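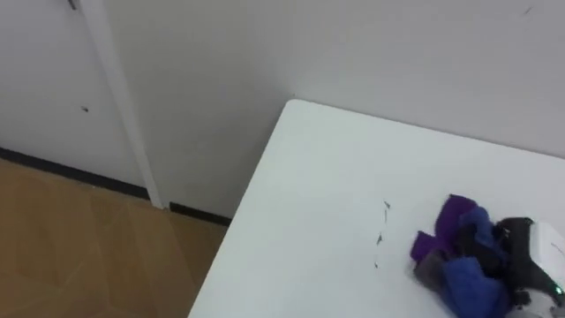

Viera Vaněk
Chapter 3, opening section. Revised Friday, April 7, 2023

Textbooks > Practical Manipulation > Chapter 3: Choosing a Hand

Cloth is the best teacher a gripper can have! A block tells you whether your fingers close. A shirt tells you whether they close on one layer or four, whether the fingertips slide, and whether your camera has any idea where the fabric ends and its own shadow begins. I have tested hands on mugs, screws and bananas, and I learned more in one afternoon with a heap of soft fabric than in a month with all of those put together.

In this chapter we compare two hands, the Stusura and the Letstead, on the same job: reach into a pile on a white table, pinch a piece, lift it, and let it go somewhere else. The Stusura has short, stiff fingers and closes fast. The Letstead is slower and gives a little at the tip. Both bolt to the same wrist, so the arm and the controller stay as they are, and whatever changes between runs is down to the hand (or to us, see Section 3.4 on sloppy resets).
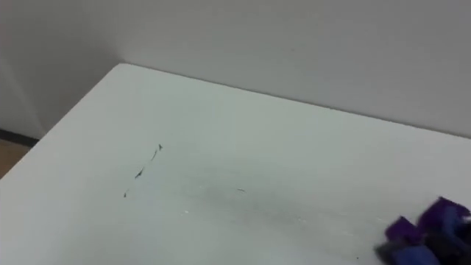
Figure 3.2. View from the head camera, with a blurred, fabric-like object at the lower right.

Blur matters more than most newcomers expect. If your controller waits for a sharp view before it plans the next grasp, it will spend a lot of time waiting. If it doesn't wait, it plans from smears. The Matano controller we use throughout the book lets you pick, and you should try both settings before you believe any score, including mine.

We ran 532 grasps in March, 40 to a batch with a short batch at the end, and swapped hands between batches. Log three things for every grasp: what the fingers touched first, how many layers came up, and where the cloth ended up. Success or failure alone is too thin. A hand that lifts two layers every single time is a much easier hand to fix than one that lifts a clean single layer on Monday and nothing the day after.

Dark folds deserve their own column in your log. A crease between two saturated colors can look just like an edge to the planner, and the Stusura would happily dive for it and pinch air. I love this failure. It is so easy to reproduce, and it gets you thinking about the camera and the hand as one tool.
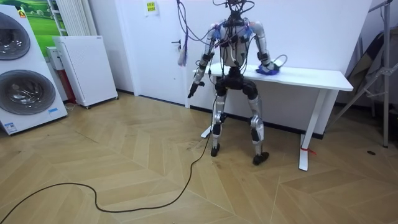

A fixed camera is worth setting up too, even a cheap one. The head camera shows you what the planner had to work with, and the outside view shows the elbow, the stance and the cable, any of which can spoil a grasp that looked fine from above. Line up the clocks first. I lost all of batch 17 to a clock that had drifted, and I still grumble when I see the folder.

Before you read on, write down which hand you expect to win on thin cloth and which on thick. Keep the note. Section 3.1 starts with finger stiffness and a test you can do with a kitchen scale.

Comments

pell_r: We tried the layer count with the Letstead on dish towels. Far more doubles than I guessed. Is there a sheet for the log?

Oksana T.: Typo in 3.4, second table, the column heads are swapped.

mgrant: The dark fold thing happens with our Ñahui camera too. Turning the lamp helped a bit.

Related sections
3.1 Finger Stiffness at Home
3.4 Resets and How They Go Wrong
4.2 Setting Up the Ñahui Camera
5.1 Matano Controller: Wait or Go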